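Linico teaching group — minutes of the meeting
Thursday, June 29, 2023
Place: small meeting room, Itcombe

1. Minutes of the last meeting
The minutes from May were accepted with one correction. The hand controllers were lent by Terkdale and must go back to them, so the word "bought" is changed to "borrowed".

2. Demonstrations so far
The total of accepted demonstrations is now 3,775. The target for the next part is 200 demonstrations with the light blue Cinnamoroll case, all by remote control, with the speckled worktop as before. The meeting looked at the wrist camera pictures together. It was agreed that the operator should bring the two fingers to both sides of the case before closing them, and should not push it first to make it straight. The case may lie at any angle.

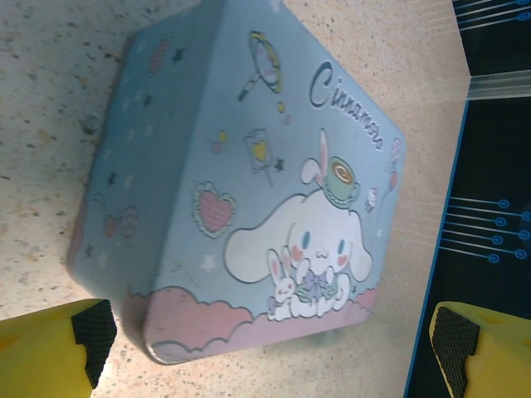

Some operators said that they turn the wrist too late, when the fingers are already low. Then they must go up again, and the recording becomes long. The meeting decided that the wrist is turned while the arm is still high. A demonstration with one correction is kept — with more than one, it is deleted and done again.

One member asked if guiding the arm by hand would be quicker. It is quicker for new operators, but the hand of the person often comes into the picture. Guiding by hand will stay for practice only.

3. Other things on the worktop
The Galbraith report asks for recordings where the case is not alone. The meeting agreed to this. The key ring with the blue fob and the container with the white sticks can stay close to the case, and the operator must not touch them with the fingers. Speed was also discussed. Fast movements make the wrist pictures blurred, and the printed drawing on the case becomes soft. Operators are asked to slow down for the last part of the approach. 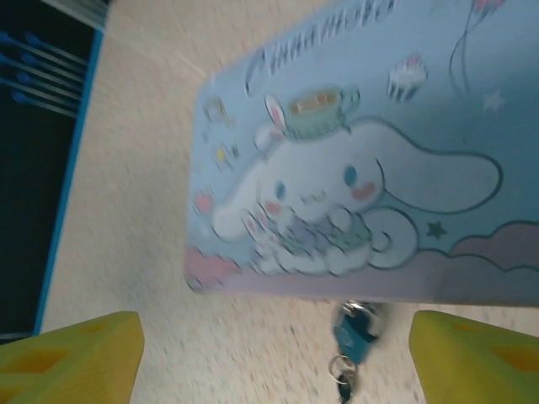
4. Actions
— Write the new rule for turning the wrist on the operator sheet.
— Change operator after 4 recordings in a row, not after 6.
— Ask Terkdale if the controllers can stay longer.
— Send the Galbraith report to all members.

The date of the next meeting will be sent by e-mail.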